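Needle driver (surgery)

A needle driver, also called a needle holder, is a grasping instrument used to hold a curved suturing needle while a wound is closed. Hand-held patterns have ring handles and a ratchet lock. Wristed patterns, used in keyhole surgery, carry two short jaws on a jointed tip at the end of a long shaft.
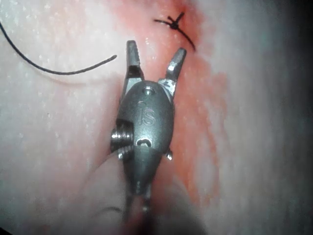
The needle is usually gripped a little past its midpoint, toward the thread end, and turned through the tissue along its own curve. A second instrument often takes the point as it comes out - the driver then lets go and picks the needle up again for the next stitch. Jaw faces may be smooth or cross-cut. Smooth faces are gentler on fine thread, and cross-cut faces hold larger needles more firmly.

See also: Forceps, Surgical suture, Knot tying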